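Drilow Gripper Finger Set, Type 2
Replacement part for Vekdale two-arm benches

Supplied by Lau. Fits left and right wrists. Sold in pairs with pads and screws.

Safety and fault notice, revised October. Pads from the first production run can lose grip on thin knitted fabric when the other arm is working a spring clip. The fault shows as a dropped or twisted sock and a clip closing on bare jaw. Stop the bench before reaching in to clear it.

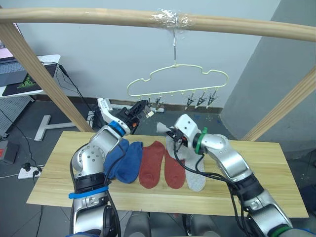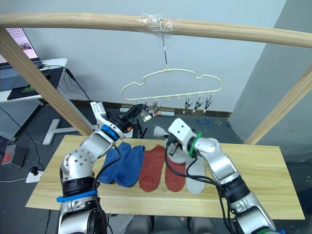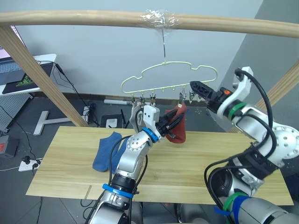 Sock hanging task, clip hanger on a wooden rail.

Can I keep using first-run pads until the new set arrives?
Only on rigid parts. For fabric, set the closing force to 70 per cent in Gustora and inspect the pads every two hours. Replace any pad with a raised edge.

Fitting time is around 7 minutes per wrist. Isolate the arm supply first, then remove the old fingers and wipe the seat clean. Run the jaw zero routine after fitting. If the routine reports an offset fault, check that no grit is trapped behind the finger. Do not file the seat.

First-run pads have no notch on the rear face. Return them to Lau with the bench serial number for exchange.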